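Livomer Picking Cell – Set-up Guide
Section 3: Gathering your first examples

By now the arm is mounted, the cables are tied back and you've had a cup of tea, I hope. In this section we record the picks that Livomer learns from. Take your time, as a slow, tidy first session will save you a good deal of sorting later on.

1. Clamp the bin to its board and give it a gentle push. If it moves at all, tighten the clamps again.

2. Put a few objects in the bin, as different from one another as you can manage. Hard, soft, see-through and oddly shaped things are all welcome!

3. Choose New Session and type a name for it. Ntombi Tshabalala, who wrote the labelling screens, asks that you keep names short and leave out spaces.

4. Press Start. The arm will try 10 picks and then pause for you.

5. Mark each pick as Held, Dropped or Missed. If you really can't tell, choose Unsure and carry on.

6. Stir the objects about by hand and repeat from step 4 until you have 11 rounds.
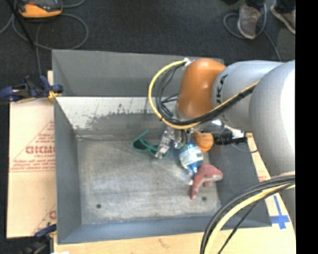 Figure 3. Gripper lowered into the bin, with one finger over the green sunglasses.

Note: Let the objects touch and lean on each other. A neat row is lovely to look at but teaches the system very little about a real bin.

CAUTION: Keep your hands out of the bin unless the screen says Paused. If anybody needs to reach in sooner, press the stop button first.

When the last round is saved, go on to Section 4, Checking your labels.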